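Equipment Review: Siltomik Desktop Label Printer

Reviewed for the Dastutden Lending Library by Esben Kárason, Collections Office
18/03/2021

The Collections Office was asked in November to find a replacement for the label printer used at the returns desk. The former unit had begun to smear barcodes, and repairs were no longer offered. The Siltomik was chosen for trial after a short comparison with one other model, the Stougaard, which was set aside on account of its price and its wide base.

Setup

The printer arrived with a power cord, a data cable, one starter roll and a printed guide. Installation took less than half an hour. The guide is clear on loading the roll but says little about setting the label size, and staff had to search the maker's support pages for the correct values. Once these were entered, no further changes were needed.

Performance

During the trial the office printed 3567 labels, most of them spine labels and the rest barcodes. Print was sharp and even to the edge. Barcodes were tested at both lending desks, and all but six scanned on the first pass. The six that failed came from the end of a single roll, where the paper had curled.

Speed is adequate for daily work. A batch of 848 spine labels for the children's collection was finished in one morning, with one pause to change the roll. The printer is louder than the unit it replaces. Staff at the returns desk did not object, but the office would not place it in a reading room.

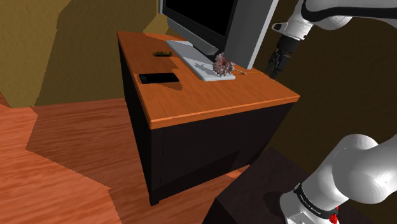
The cutter deserves separate mention. It leaves a clean edge on paper labels and a slightly rough one on the coated type, which the library uses for picture books. Oddur Steinarsdóttir of the bindery checked a sample of the coated labels and found that the rough edge lifted after repeated handling. A clear cover strip corrected this, at a small added cost.

Supplies

Rolls hold nearly 2000 labels and may be ordered from the maker or through Netinura, the library's usual supplier. Delivery from the latter was prompt. The printer accepts rolls from other makers — the guide advises against them — but none were tested.

Finding

The Siltomik is recommended for spine labels and barcodes on plain stock. Branches that label mainly coated covers should request a sample roll before ordering. The trial unit will remain at the returns desk, and the office will accept comments from branch staff until the next equipment order is placed.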